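Re: [cell-maint] Gripper losing the rim on stacked bowls

Pádraig Ó Ceallaigh wrote:

> We have the small arm sorting tableware at the Horgan bench and since
> September it has been getting worse at picking up nested bowls. One bowl
> is fine. With three or four together it closes, lifts a little and the
> inner ones slide. I have raised the closing current twice. Now the
> finger motor faults out with an overload after 21 cycles or so. Is this
> a worn finger or am I asking too much of it? Nothing else has changed
> apart from the Trikon pads, which I replaced myself.

Pádraig,

Put the current back where it was before you do anything else. If the motor is faulting, you are cooking it, and a new one will do the same thing on the same setting.

I would look at the pads next. When we swapped ours we had the same trouble, and the cause was that the two fingers no longer met at the same height. With a thin rim you won't notice. With a stack of rims the load goes to one edge of the pad and the bowls roll against each other.

To check it, home the gripper, power down the arm and close the fingers by hand on a strip of paper. Pull the paper from the top, then from the bottom. If it comes out easily at one end, the finger is tilted. Loosen both finger screws, close on a flat piece of metal, and tighten them a little at a time, going back and forth.

Then zero the gripper again. People skip this. Your closed position was stored with the old pads on, and if the new ones are thicker the controller thinks it still has travel left and keeps pushing. On our Zeller controller it is parameter 862 and it read 1302 after we redid it, but yours will be different, so don't copy the number.

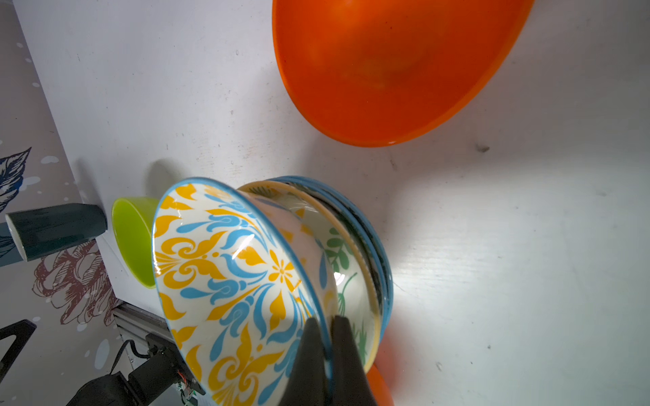
For testing I use glazed ceramic bowls, nested, and take them by the rims with the fingers closing on either side. Plastic is too forgiving. Start with the stack close to the middle of the table and run it 3 times without touching anything. If it holds, move the stack toward a corner and try again – a loose wrist joint shows up more when the arm is stretched out.

While you are down there, check the cable where it comes off the last joint. Ours had rubbed on a bracket and we got overload faults that had nothing to do with load. Bend it gently with the arm powered and the brakes on, and watch the status page for dropouts.

If the paper test is good and the zero is good and it still slips, send me the current log from one failed pick. I have a spare set of Jivano fingers you can try, but I would need them back.

On your last question, I don't think four bowls is too much for it. Six probably is.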